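4 January 2022

First working day after the break. Bench was bare table when I came in, so the morning went on paper and tape before any parts came out. Left bin mixed, right bin for the small cylinders, foam or white liner in the bottom so nothing rolls on bare plastic.

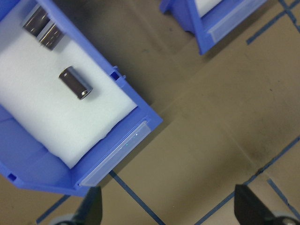
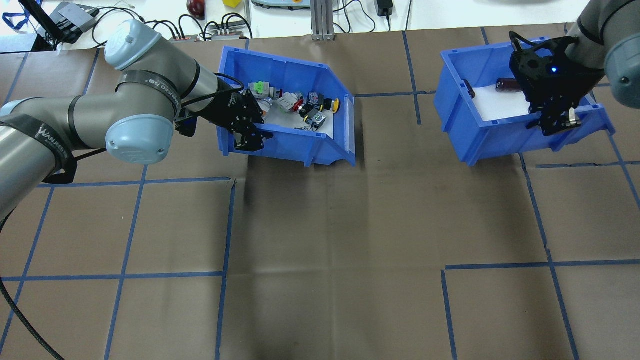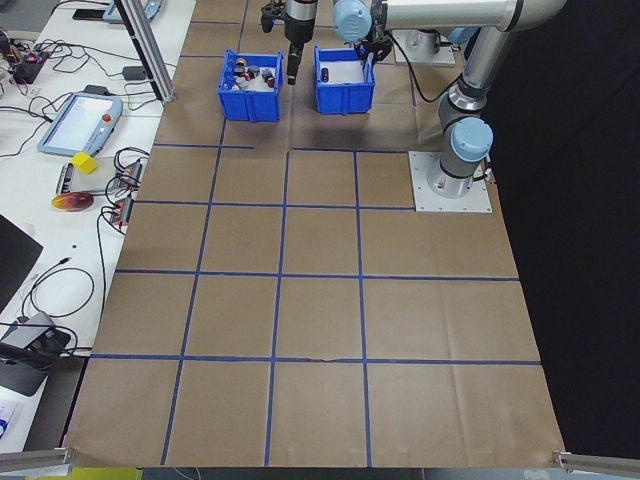

Birkstead Works, Parts and Stores Group. Bench diary.

Paper first. The old sheet had gone soft along the near edge and went in the recycling. Cut the new one from the kraft roll a little long, so it hangs slightly over the front of the table. I prefer that to a short sheet, which lifts when a sleeve catches it. There is a faint crease in it from the roll. I tried to flatten it with the back of a ruler and got maybe half of it out.

Then the tape. Blue painter's tape, same as last time. Snapped no chalk line, worked from a steel rule and pencil ticks, and it shows. One horizontal strip steps down on the right, and there is a gap near the middle of one of the far lines where two pieces do not meet. The cells are near enough square for laying parts out. If anyone wants true squares they can have a printed sheet, but the last printed sheet we priced cost more than the contents of both bins.

Stock check after that. The Wenero list has 649 pieces in the small controls category. The shelf count came to 203 in the first cabinet before I stopped for coffee, and I did not finish the second cabinet. Will carry that over. The list still gives one line to "switch, misc." and I have asked for it to be split into at least four: push buttons with a colored cap, block switches, cylinder switches, bare metal cylinders. A line called misc. is where parts go to be reordered by mistake.

Left bin notes. It is the usual mix of push-button parts. The body with the bright green top is easy to find again. The one with the yellow button is also easy. The trouble is the gray and dark ones, which look alike from any distance and have to be picked up and turned over to read. I would like those in a bin of their own. Orange-and-silver part: no line on the list for it that I could find. Put a question mark against it in the book and left it with the others.

Metal cylinders. Short, stubby, polished, about twice as long as wide. White foam suits them. On the liner paper they wander whenever the bin is bumped, and on foam they stay where they are set down. The foam block does not reach the front lip, so a cylinder can still drop into the strip of bare plastic at the front. Options are a longer block or a strip of foam offcut pushed into the gap. Offcut is free. Will try that first.

Label holders. The clear strip on the front lip of the foam bin has nothing in it. I had cards printed in March and they were cut too tall for the slot, and the box of them is still under the bench. Trimmed one with the guillotine as a test and it went in, but it bowed in the middle. Thinner card needed. The Grolumance catalog has a matte card in packs of 1000, far more than we will use, or there is the Singhal sheet stock, which comes in packs of 30 and can be run through the office printer. Ordered one pack of the Singhal. Text to be part type and list line only, black on white, no color coding. The color coding we tried before faded on the window side and caused two arguments.

Bins themselves are sound. Checked the walls and corners for cracks and found none. I set them at the far end of the sheet to start with, to keep the near cells clear for sorting. The small square holes in the outer walls collect dust, so those got a pass with the soft brush.

Tools put away: rule, knife, brush, tape. The tape is down to the last few turns and I have written it on the order sheet along with the card. New knife blades too. The current one tore the kraft at the second cut and I had to trim the edge back.

Left over for next time:
Second cabinet count.
Foam offcut for the front gap.
Close the gap in the tape line.
List line for the orange-and-silver part.
Move the tall cards out from under the bench, or throw them out.

Lights off at ten past five. Order sheet is in the tray.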